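**Minutes, teaching and data meeting, October 2020**

Present: the teaching group (all four operators), the software side, one guest from Grundeo by phone for items 1 and 2.
Minutes taken by the operator of the second station.

The minutes from May were read and accepted with one correction: the master arm that was sent for repair belonged to Gollum, not to Derese.

**1. State of the recordings**

The total number of accepted demonstrations is now 2,881. Of the last batch of 800, most were recorded by remote control with the master arms, and the rest by hand guiding. The software side reported that hand guided episodes still have a problem in the wrist view, where the operator's sleeve sometimes comes in. It was agreed that sleeves are rolled up or that a tight dark sleeve is worn. Old episodes with a sleeve are kept but marked.

Grundeo asked if the two kinds of episodes can be delivered in separate folders. Yes, this is possible from the next delivery. Grundeo will send the folder names they want.

**2. Folding task for Grundeo**

The guest repeated that the final position of the cloth is more important for them than speed. An episode where the operator needs a second try for the grasp is acceptable, if the second try is made calmly and the arm does not push the cloth off the table. Episodes with more than 3 tries are to be rejected at the station, before upload.

There was a discussion about whether the operator should flatten the cloth first with the closed fingers. Two operators do this always, the other two never. The guest would like to have both, but written in the notes of the episode. The field "preparation" will be added to the form.

The guest left the call after this item.

**3. The stations**

Gollum: the arm is back and works well. The left pedal must be pressed harder than before. We will live with it until the new pedals arrive.

Derese: the delay between the master arm and the robot was felt by everybody who worked there. The software side measured it and found that the video was the slow part, the arm itself follows quickly. The video will be sent on its own network cable. Until this is done, Derese is used only for rigid objects (cups, boxes, the drawer).

Ovov: no complaints about the arm. The table height was changed by somebody between two sessions and not written down. Please write it down, also when the change is small.

**4. How to teach the grasp of soft cloth**

This item took the longest time. The first policy trained on our folding data closes the gripper too early. It stops above the cloth, closes on air and then goes up as if it holds something. The software side played several of our own demonstrations again and thinks that we teach this mistake a little, because many operators begin to close during the last part of the way down.

Agreed way of working for all remote control episodes with cloth:

- Choose a fold before moving down. Do not search for it with the fingertips.
- Come from above with the fingers open enough that the fold fits between them.
- Stop for a short moment when the tips are at the cloth. Then close.
- After closing, lift slowly and look at the wrist view before the big movement.
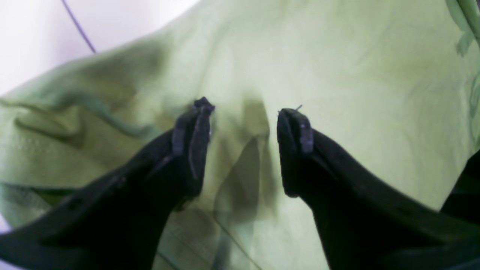
One operator remarked that the short stop feels unnatural and makes the hand tired on the master arm. The others had the same feeling in the beginning, but it becomes better with practice. It was proposed to record 50 episodes in the new way on Ovov only, to train again with these, and to compare before we change all stations. Accepted.

For hand guiding the rule is the same, but the stop comes by itself, as the operator must press the button for the gripper with the other hand.

It was also asked if light colored cloths are a problem for the wrist camera. The software side does not see a difference in the results yet. The exposure stays as it is.

**5. Training of new operators**

Two new operators start soon. They will first sit beside an experienced operator, then do the drawer task, and the cloth only after that. The written guide is old and still describes the joystick. The second station operator will write a new version and ask everybody to read the part about hand guiding.

**6. Other points**

The emergency stop at Derese is difficult to reach from the chair. It will be moved to the right side of the table.

Breaks: nobody should control an arm for longer than one hour without a pause. This was decided before but is not always followed.

**Tasks**

- Software side: separate folders for Grundeo, field "preparation" in the form, network cable at Derese.
- Ovov operator: the test episodes with the short stop, then report to all.
- Second station operator: new guide.
- Derese operator: move the emergency stop.

The next meeting will be held when the comparison from item 4 is ready.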